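Plusby Home Care
We are often asked how a small saucepan with a glass lid should be chosen, used and looked after. The posts that follow set out the guidance we give to new households each September. They were prepared by Rónán Horgan of our kitchen advice desk. 1/11

Choosing a size. For one or two people, a small saucepan will cover oatmeal, rice, eggs and most sauces. Households that cook soup for the week will need a larger pot as well. Before buying, please measure the cabinet shelf with the handle in mind. A long handle can take up more room than the pan itself. 2/11

Lids. A glass lid lets the cook watch the food without letting the steam out. The metal rim protects the edge of the glass and helps the lid sit level. The knob should be firm to the touch and should not turn freely. If it does, tighten the screw by hand before the next use. 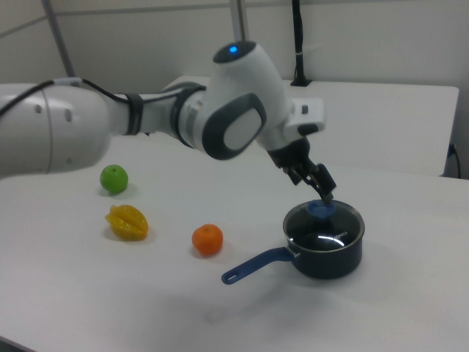

A lid should always be lifted by the knob and tilted away from the face, so that steam leaves on the far side. Use a dry cloth or an oven mitt if the pan has been on the heat for some time. 3/11

Handles. Turn the handle toward the back or side of the stove while cooking. It should never reach over the front edge or over another burner. A hanging hole at the end of the handle is useful where cabinet space is short, provided that the hook is rated for the weight of the pan. 4/11

Readers have asked whether color matters. It has no bearing on cooking. A blue handle with a matching knob does make it easier to keep a pan and its lid together in a crowded cabinet, and we have seen shared kitchens sort their cookware this way with good results. 5/11

Fruit in the saucepan. The pan is well suited to small batches of stewed fruit. Oranges and tangerines should be peeled and seeded. Star fruit needs only a wash, a trim along the ridges and slicing across, which gives the familiar shape. People with kidney disease should not eat star fruit. 6/11

Quantities. Our standard batch uses 700 grams of prepared fruit and a small splash of water. Keep the heat low, leave the lid on until the juices run, then remove it and stir until the fruit is as thick as you like. Sugar may be added at the end, to taste. 7/11

Clearing the counter. Set out only what the recipe calls for: the pan, its lid and the fruit. Knives and boards may be put away once the cutting is done. Leave a clear space beside the pan where the lid can be put down flat. Do not set a hot glass lid on a wet or cold surface, as the glass may crack. 8/11
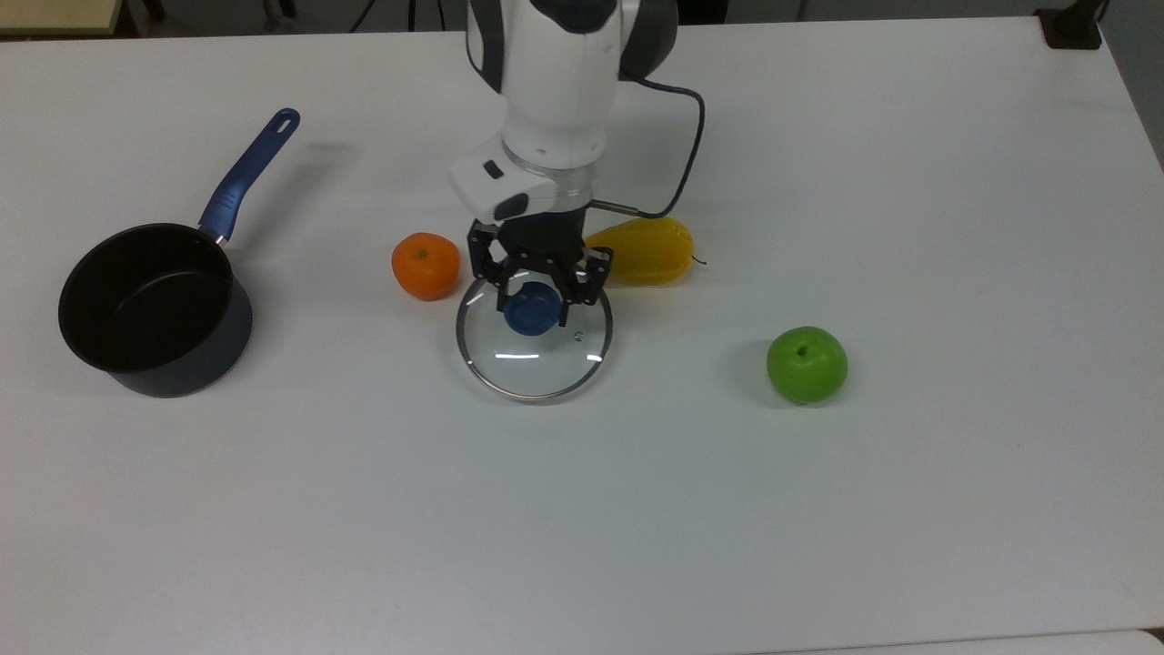
Washing and storage. Allow both pieces to cool fully before washing. Use warm water, dish soap and a soft sponge, and run a small brush under the metal rim. Dry the lid before putting it away. Lids may be stored upside down on the pan with a folded cloth between them. A chipped or cracked lid should be taken out of use at once. 9/11

Replacement lids. Measure the pan across the top, from inside edge to inside edge, and bring that figure with you. Knobs are sold separately at the Plusby service counter. 10/11

Questions on any of these points may be left as a reply to this thread. The kitchen advice desk reads replies each morning. Guidance on frying pans and baking sheets will be posted separately. 11/11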